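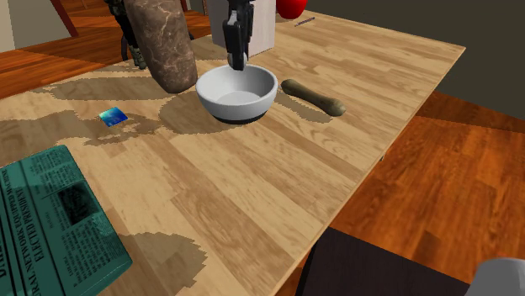

Ustine starts second round of example collection for table tasks

Tue 7 January

The automation company Ustine has started the second round of its program to gather examples for a robot learning system. The program is called Vuvamum. It was opened in June with a small set of tasks, and the company says the new round will add 700 recorded examples before it closes.

All examples in the new round are made in simulation. A person sits at a desk with two hand controllers and guides a simulated arm with a two-finger gripper through a short task on a table. The program stores the movement of the arm, the opening and closing of the fingers and the views from the simulated cameras. Later the learning system is trained on these records, and it must repeat the tasks without a person.

The tasks are simple to say in words. Move the bowl to the other side of the table. Put the red object beside the box. Pick up the pen. What changes from one example to the next is everything else: the table, the light, the floor, and the objects that stand near the one which the arm has to reach. One layout on a light wooden table puts a white bowl in the middle, with a tall white box behind it and a large brown cylinder with a marbled surface at its left. A newspaper is lying in the corner and a small blue card is on the wood well apart from it. The arm comes down to the bowl from above.

"In the first round our tables were too clean," said Erzsébet Sárközi, who leads the collection work. "The system learned very well to take a bowl from an almost empty table. Then we put a few other things around the bowl, and it became slow, or it went to the wrong object. So now we make the tables more like the tables that people have at home."

According to Sárközi, the bowl is one of the harder objects in the set. The gripper can take it only by the rim, with one finger inside and one outside, and the operator must decide on which side before the arm comes down. If there is a tall object close to the bowl, one or two sides are not possible. Operators solve this in different ways, and the company wants to keep these differences in the data. There is no written instruction which side of the rim to use.

Shadows are also a part of the new round. In the June round the light was soft and came from straight above in every layout. Now its direction and strength are chosen again for each example, and the objects can throw large, dark shadows over the tabletop. Some of these shadows have rough edges, which the team knows about. Sárközi said that they looked at a finer setting, but it made the program slow for the operators, and smooth control was more important to them.

Seven operators work in the round, in shifts of three hours. Most of them had no experience with robots before. New operators train on nine practice layouts, and these recordings are not used. After that, their examples are kept also when the first try at a grasp fails, if the operator corrects the mistake and finishes the task. Examples in which an object falls from the table are put in a separate folder. The team has not yet decided what to do with them.

The control software was written by Kovács, a small company that has worked with Ustine since the beginning of the program. Its newest version lets the operator stop in the middle of a movement, look at the table from another side and continue. The pause is marked in the record, so it can be removed before training. Operators asked for this function many times during the first round, mostly for the moment just before the fingers close.

A third partner, Tamura, will test the trained system on a physical arm. This step is planned for after the end of the round, and it will use real bowls, boxes and other household items. Tamura will not receive the list of simulated layouts before the test – the partners agreed on this so that the real tables are not arranged by the same pattern.

Ustine did not say if the examples will be open to other groups. Sárközi said that a small part could be published with the test results, together with the layouts. Until then the team continues to record on every working day, and nearly half of the planned layouts are ready for the operators.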